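The Basket Shop on Drutley Hill

The shop on Drutley Hill has sold baskets for longer than its present owner has been alive. She took it over from an aunt, changed the sign to Tirkska, and kept nearly everything else, including the bell on the door and the habit of closing for lunch. We talked in the back room in October, between customers.

She did not plan on it. "I was doing payroll for a building supply company," she said. "My aunt asked if I could watch the place for two weeks while her knee healed. Then it was the other knee."

Most of what she sells is for the house: bread baskets, log baskets, trays, small boxes with lids. A few come from Rodus, a workshop two counties over where the weavers still cut their own willow. The rest is rattan and cane, bought from an importer. She is open about which is which, and the tags say so.

"People come in wanting local willow and then they see the price," she said. "A good log basket from Rodus is $154. I don't argue with anybody. I show them the bottom, where the work is, and then I show them the rattan one for $90. Both will hold wood."

What sells best has changed. Picnic hampers used to carry the summer, and now she orders only a few. Small things for tables and desks go out every day, and she has moved them to the shelf by the register.

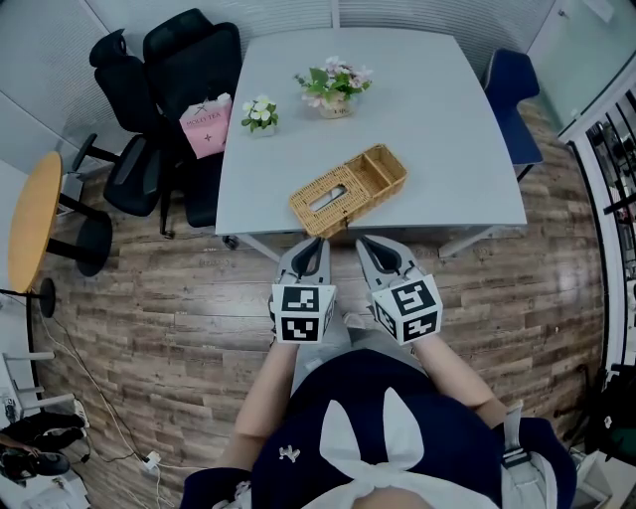
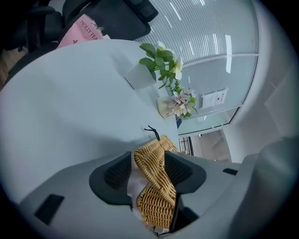
Small wicker pieces suit a plain, light-colored table.

She repairs as well, though she doesn't advertise it. Handles are the usual job. A broken stake in the side takes longer, and she will sometimes tell a customer it isn't worth paying for. "If it was your grandmother's, I'll fix it. If you bought it at a garage sale last month, go buy another one."

I asked what people get wrong about looking after wicker. She had the answer ready. "They put it next to the radiator. Or on top of it. It dries out and starts to crack, and then they bring it in and say it was badly made." Her own advice is to wipe it with a damp cloth now and then, let it dry in the open air, and keep it out of strong sun. She doesn't use oil or polish. Dust in the weave comes out with an old paintbrush.

The slow months are January and February. Last winter she used the time to learn weaving from a teacher at the Yoo craft center, an evening class that met in the old canteen. Her first basket leans to one side — it sits on top of the filing cabinet and holds receipts.

"I thought that after years of selling them I'd have a head start," she said. "I knew all the words. My hands didn't know anything."

She is signed up again for this winter. The class is doing lids, and she wants to make one that fits.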